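Notes on a Reread: The Salt Ledger

Pundon Press has reissued The Salt Ledger as a paperback, 1158 pages reset from the old two-volume edition. I read the first half in February and finished it this week.

The plot concerns the Bromberg family, who run a ferry and slowly lose it. There are 103 chapters. Most are short, and 17 of them are letters. The new edition sets the letters in the same typeface as the narration, and I had to go back twice to work out who was speaking. 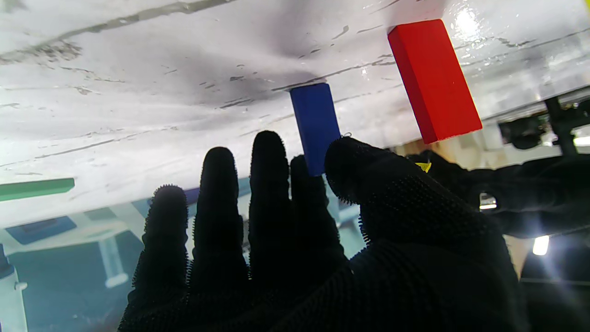 Do you need to read the earlier novel, Flukinent, first?

Only for the last section. The two books share a town and one court case, and the verdict is given away on the first page of this one.

The middle is slow. Chapters 40 to 51 deal with a boundary survey, and the author gives every measurement. I skimmed them the first time. On this pass I read them in order, with a pencil, and found that the disputed strip of land is the one where the body is later found.

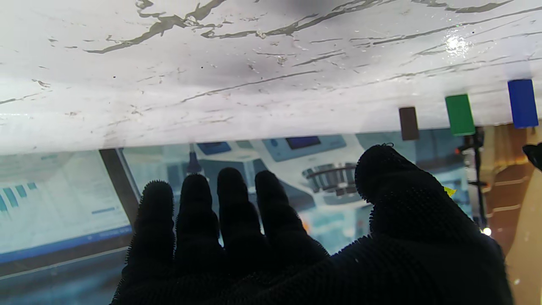 The survey also fixes the dates. If the Papadakis map is correct, the eldest son was away for 11 days, and his statement in the final letter is false. The book never says so — the reader has to compare the two passages.

My one complaint is the index of characters, which lists people by married name and so spoils two weddings.

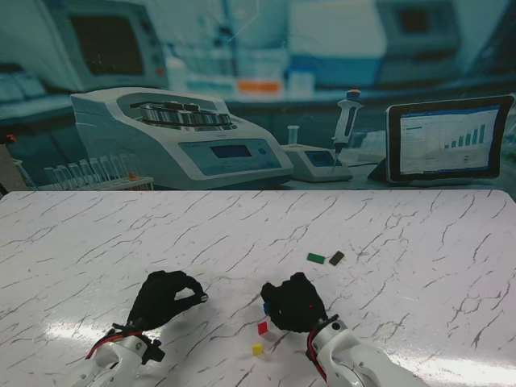
Next on the Pile

Flukinent again, in the Pundon edition if the library copy comes back.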